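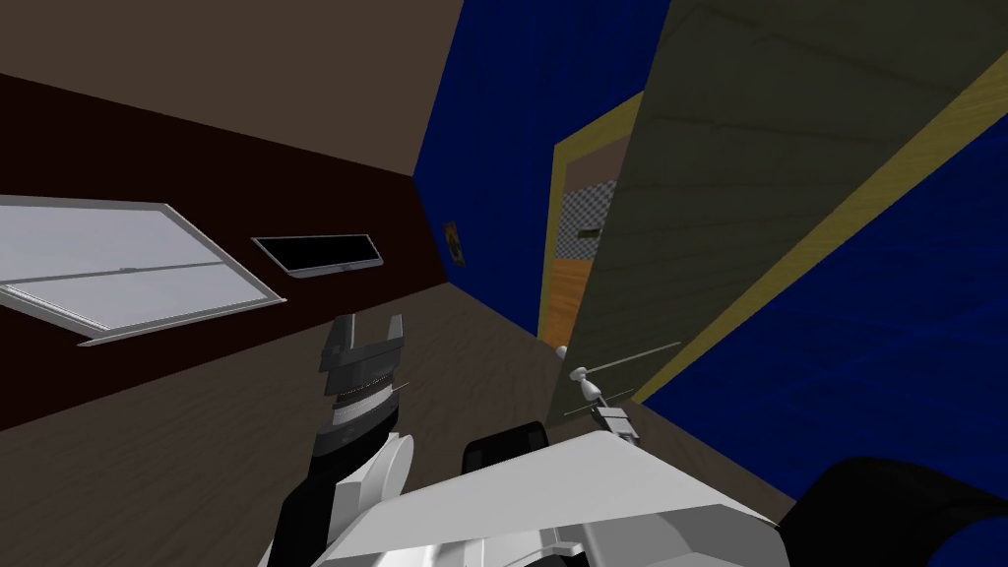 Pale walls make a small room look bigger. You've read it, we've printed it, and the person at the paint counter will tell you the same thing while handing you a chip called something like Oat Whisper. We would like to know if it's true, and we're looking for people in Lirkton who will let us repaint a room to find out.

## Call for participants: the small room repaint

Engelhardt is a home and decorating newsletter. Over the years we have passed along a lot of color advice, most of it borrowed from other people who had also borrowed it. Mairéad Fahy went back through our archive last winter and found 127 pieces that mention paint and room size together. Hardly any of them say where the idea came from. A few flatly disagree with each other, sometimes within the same season.

So we are running a test. It won't settle anything for good, and we're wary of anyone who says a test like this could. It should at least be better than a mood board.

### What happens

We paint one small room in your home twice. One coat of color is pale and the other is dark, and we decide which goes first by drawing a slip of paper. You live with each color for 2 weeks. Visitors we bring in, who haven't seen the room before, write down how wide and how long they think it is. You do the same at the start and at the end of each stretch, without a tape measure, please.

Furniture stays where it is. Bulbs stay the same too, and so do the curtains. A good many before-and-after features change the paint, the lamps, the rug and the time of day all at once and then give the paint the credit. We have been guilty of this.
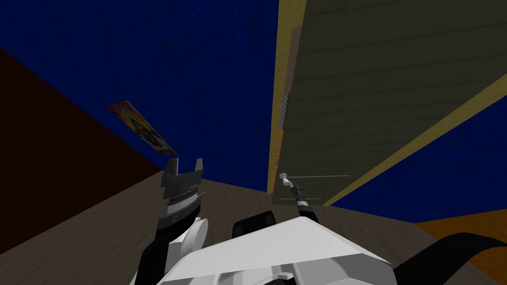 *Rendered interior: wooden panel with two faint lines across its face.*

### Who we're looking for

- Renters or owners with a bedroom, study or hallway that feels small to you. If you rent, we need your landlord's permission in writing.
- Walls in decent shape. We can fill nail holes, but we can't replaster.
- Someone home to let the painters in on a Monday morning in July, and again when the color changes.
- People who don't mind a dark room. If you already know you'd hate it, this will be a long month.

You don't need to know anything about decorating. If you do, that's fine, though we will ask you to write down what you expect before the first coat goes on, and we will print it next to what you said later.

We can't take rooms with wallpaper or with a sloped ceiling. We also can't take nurseries or any room where someone sleeps who has trouble with fumes. The paint is low-odor according to the can, and we would rather not find out how low.

### What you get

The room is painted a third time, in any color you like, and you keep the leftover paint. There is no fee. We talked about offering one and decided that free painting was already a fairly strong reason for people to be nice about the results.

You also get to see everything we publish about your room before it goes out. You can correct facts. You can't change your scores.

### Who is paying

Tratbridge is supplying the paint at cost and has no say in the colors, the questions or the write-up. Finn Kuhlmann drew up the test and will go through the answers with the room names removed. If the result is dull, or if it turns out the paint makes no difference at all, we'll run that.

### How to apply

Send us the rough size of the room, which way the window faces, and what's on the walls now. A phone snapshot taken in daylight is enough, and please don't tidy up first. Tell us as well if you have followed any small-room advice in there already, and if you think it worked.

Applications go to Ásdís Laxdal at the Engelhardt office, by mail or by hand. She will call the people whose rooms suit the test and will write to everyone else. We have space for 4 rooms.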